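**Talk notes, loungewear + blankets session, Ivilthorpe**
18 July 2020 (K. Degefa, keep to time!!)

- Say hi. Thank Veltenport for having me. Mic check.
- Opening line: who here is wearing pajama bottoms right now? Wait for laughs. If no laughs, move on fast
- I'm Kiros Degefa, I run Kirnora, we make blankets with sleeves. Yes, adults buy them. Yes, with tails

**How it started**

Mermaid tail blanket, made for my niece. Her mom wanted one. Then her mom's whole book club. First batch 492, gone before I'd sorted the shipping labels. Second batch 1000, way too many, tell the garage story (short version!)

Dragon one = best seller. Didn't see that coming. 659 sold, mostly to grown men buying "for the kids". Pause here.

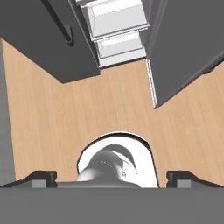
Next bit is the fabric bit, don't ramble. Fleece pills. Sherpa sheds on everything you own. We went thru four linings before Jemal, the one we use now. Pass the swatch round, GET IT BACK this time

**What people really want**

- pockets. Always pockets. Phone, remote, snacks
- feet covered but can still walk to the door
- looks like a dress if the delivery guy comes
- washes at normal temp, no fuss

Read out the email from the lady who wore hers to the grocery store. Skip the second email, too long

**Movie night stuff**

Sing-along kits, July only. Popcorn bag, lyric sheet, matching socks. Mention price. Mention sizes go up to 4X, poeple always ask

Questions. If someone asks about the unicorn: zipper problem, back in stock soon, sorry. Discount cards on the table by the door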